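Notes for the workshop evening at Flendham, Thursday, August 13, 2020. Slot is 75 minutes with questions. Don't read this out word for word, you always go too fast when you do.

## Opening

Say hello, thank everyone for coming in on a warm evening, and get the people at the back to move forward if there are chairs. Mention that the coffee is for everybody and the cup with the tape on it is mine.

Start with the plain version. I wanted a machine that could take washing out of a dryer and put it in a basket. I'd wanted it for years, in the idle way you want things while you're standing there with an armful of warm towels, and in April I finally cleared off half a bench and started. We call the whole build Heleo. The program that tells it what to do next is called Lu, and I'll try to keep the two apart tonight, but I know I'll slip, so please forgive me and shout if it matters.

(Pause. Ask who has built an arm of any kind. Ask who has built one that still works. Be nice about it!)

## What it has to do

Keep this part short. Folding is a different talk, probably by a different person. Ours only has to:

- get to the machine and find the door
- get hold of something made of cloth
- bring it out without dropping it or catching it on the rim
- let go over a basket

Talk a little about cloth here, which is a rotten thing to pick up. A block has corners and stays the shape it was. A shirt has a sleeve you didn't know about and it goes wherever it likes. I spent 2 weekends on a very pretty way of finding the "middle" of a garment before it dawned on me that a heap doesn't have one, and that grabbing whatever stands up highest works nearly as well and takes one line.

Slides now. Leave them up a good while and drink some water. 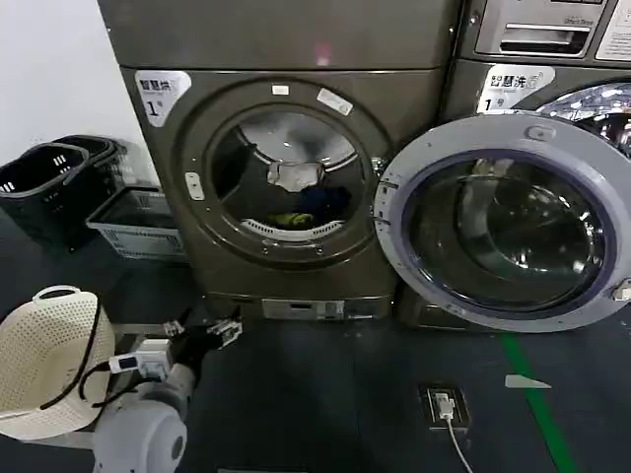
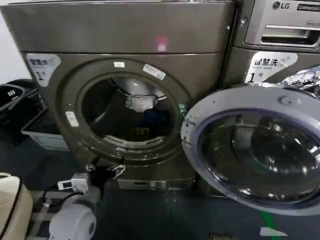
From the wrist cameras:

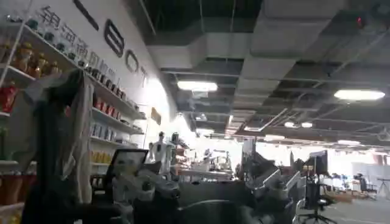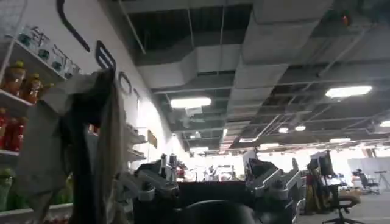 Cable routing is where most of my time has gone since spring, and I want to give it a proper share of the evening even though it's the least exciting subject I know. Every joint wants to turn and every cable would like it not to. My first harness was tied down so neatly that the elbow stalled, and my second had so much slack that it found things to hang on to all by itself. On the first slide, down in the lower left, there's a black cable looped right across the cream-colored laundry basket, and that's the sort of spot I want you to train your eye on, loops lying over anything with holes or handles. What I do now is run the arm by hand through its widest reach before I fasten anything, mark the cable with a bit of tape at each joint, then give it a finger's width more than the mark. Leave the ties open until the end. I went through a bag of 72 of them learning that, and I have the empty bag somewhere if anyone wants to frame it.

(If somebody asks about wireless: yes for the small signals, no for power, move on kindly.)

## Cameras

Explain that the head view and the wrist views have different jobs. The head view is the one Lu plans with, when there's a choice about where to go. The wrist view takes over for the last stretch.

Two troubles to own up to:

1. Glare. Go back to the third slide and show them the far end of the room, how washed out it is. A camera that sets its own exposure will chase that brightness and leave everything close to it dark. We lock the exposure before each session now, with the arm parked facing the machine.
2. The gripper blocks its own view. The fourth slide is good for this, with all that dark hardware along the bottom. I crop that part away before Lu sees it. Moving the camera higher would be better and I have a bracket half drawn.

Somebody will ask about glass doors and steel drums. Tell the truth: reflections still fool it, and I've been sticking to open doors and calm lighting while I work on the rest.

## The gripper

Pass around the old printed fingers here. Warn people that the tips are brittle.

We're on version 7. The early ones pinched too hard and left marks on a linen napkin that I was fond of. The Kultix board that drives the fingers has a current limit you can set, and for the longest time I had it set by guesswork, turning it up whenever something slipped. Do it the other way around. Start with it low, try the lightest thing you own (a handkerchief is perfect), and creep up a little at a time until it holds. Then try a wet bath towel, and accept that one setting won't do both. Lu has a light grip and a heavy grip and it picks the heavy one only if the first lift fails.

Story about the sock goes here if time is fine. Skip it if we're past the halfway mark.

## If you're starting your own

- Borrow before you buy. Ask on the Flendham board, somebody has a spare motor.
- Put the stop button where your other hand rests naturally.
- Keep a notebook on the bench and write down the settings before you change them. I lost a whole evening's good numbers because I was sure I'd remember.
- Test with old clothes. Nothing with a drawstring at first, nothing with buttons you like.

## Questions

Repeat each question so the back can hear it. Cost: the spreadsheet is on the bench laptop, they're welcome to it. Source for Lu: yes, once I've cleaned up the comments. Stairs: no.

Ask for help with the wrist bracket before people start putting their coats on or hunting for keys. Unplug the projector and take the adapter home this time.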